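Bay 4 at Rungrueang's Gorville workshop is serviced at 7 a.m., before recording starts. Daranee Rattanakul checks the plate screws on both hand-held grippers, then the cable exits, where most faults begin. A cable that pulls at the connector drops samples – the log from November lists 92 such gaps.

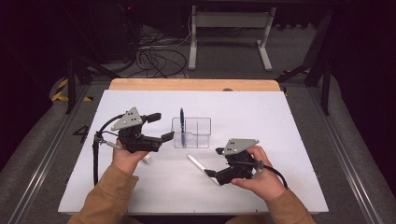 Bay 4, Gorville: paired hand-held grippers over the white work surface.

Finger alignment comes next. Stationery is the standard test load, as a slim barrel shows up any offset between the pads. Nipon Chaimongkol closes the fingers on the grip section of a pen and looks for tilt.

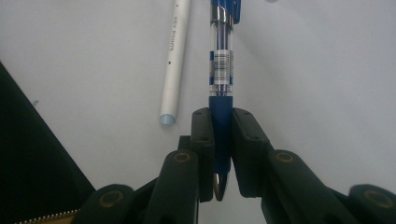
If the pen leans, he works back through the linkage to the pivot joints. Worn pivots are replaced in pairs, left and right, and the zero position is stored again. The current set has done 939 cycles. Its predecessor was pulled at 243 with play in one joint.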